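Why do power lines hum?

Stand near a substation and you may hear a low hum. It comes from the transformer, a large metal tank that changes voltage.

Inside are two coils of wire wound on an iron core. Current in the first coil makes a magnetic field, and the field makes current flow in the second. The core stretches and shrinks by a tiny amount each time the field changes – this makes the hum.

The coils sit in oil. Oil carries heat away and stops sparks. The Rallgate transformer holds 3000 litres.

Never climb a substation fence. The metal parts inside can kill without being touched.
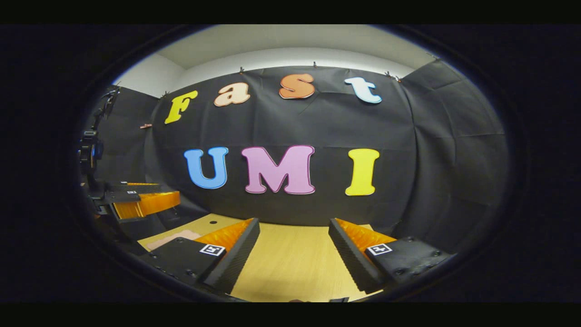
Words to know

Voltage: the push that moves current.
Core: the iron centre of a transformer.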